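Home | Course Home | Schedule | Handouts | Lab Hours | Contact

We use cookies to keep you signed in and to remember your reading settings. Accept | Manage settings

Handout 16: Trying Out Grippers in Simulation
Posted 2026-03-13

Welcome back, everyone, and thank you for the thoughtful write-ups on joint limits (I enjoyed them a good deal more than I expected to enjoy reading on joint limits!). This week we move out to the far end of the arm and spend our time on grippers, and on how to compare two of them fairly when all you have is a simulator and an evening or two.

You will be working in the Polholm scene, which you should already have from the course folder. It is a tabletop setup with a white arm over a wood-grain table, and a few everyday things lying on it, such as a phone and a little metal ring. Please resist the urge to tidy it up or swap in your own furniture, tempting as that is, or your numbers won't line up with your neighbor's.
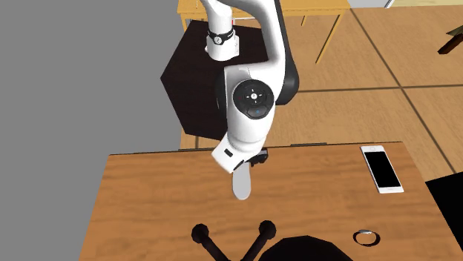

Start with the reset pose and leave the arm alone for a moment while you check your settings. I know this feels slow, but a surprising number of odd results in past terms came down to a time step left over from somebody's earlier homework. Load the scene, run the settling script, and write down the random seed before you do anything else.

For the comparison itself you have two controllers. Fliter is the simple one - it drives straight to a target pose and closes the gripper on a fixed command. Noltetti does the same job but watches the contact forces as it closes, and eases off when they climb. Run each controller for 22 attempts on each object, with the same list of starting poses, and keep every log, including the embarrassing ones. Those are often the most useful ones to talk over in class.

A word on what counts as a successful grasp, as we had some lively disagreement over this in December. The object has to leave the table, and it has to still be held after 1000 simulation steps. If it slides within the fingers but stays put after that, call it a success and make a note of the slide. If it drops on step 999, I'm sorry, but it dropped.

Now, the close-up view. Most of you will be happiest debugging from the wide camera, and that's fine for planning the approach, but finger placement is much easier to judge from near the gripper, where you can see how the two pads sit on either side of whatever you mean to pick up.
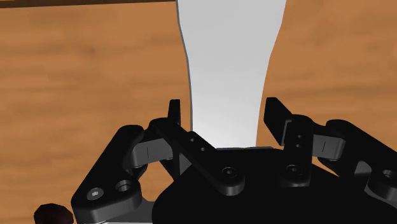

Do the fingers need to touch the object at the same moment?
Ideally they would, but a small difference is fine as long as the object can shift a little and settle between the pads. If one finger keeps arriving early and pushing the object over, move your target pose sideways toward that finger and try the whole set again with the same seed.

While you are in there, have a look at the friction setting on the pads. It is easy to turn it up until everything sticks like glue, and then both controllers look wonderful and you have learned very little. Leave it at the value in the scene file for the main runs. If you'd like to play with it afterward, please do, and put those results in a separate table.

Your report should give the success count for each controller and object, one plot of contact force over a single grasp, and a paragraph or two on a failure you found interesting. Plain writing is very welcome.

Students observing Ramadan who would like a different lab slot can pick one on the sign-up sheet, evenings included. No need to write to me first, just put yourself down.

Related handouts
Handout 15: Joint Limits and Reach
Handout 14: Cameras, Wide and Close
Reading Contact Force Logs
Polholm Scene: Setup Notes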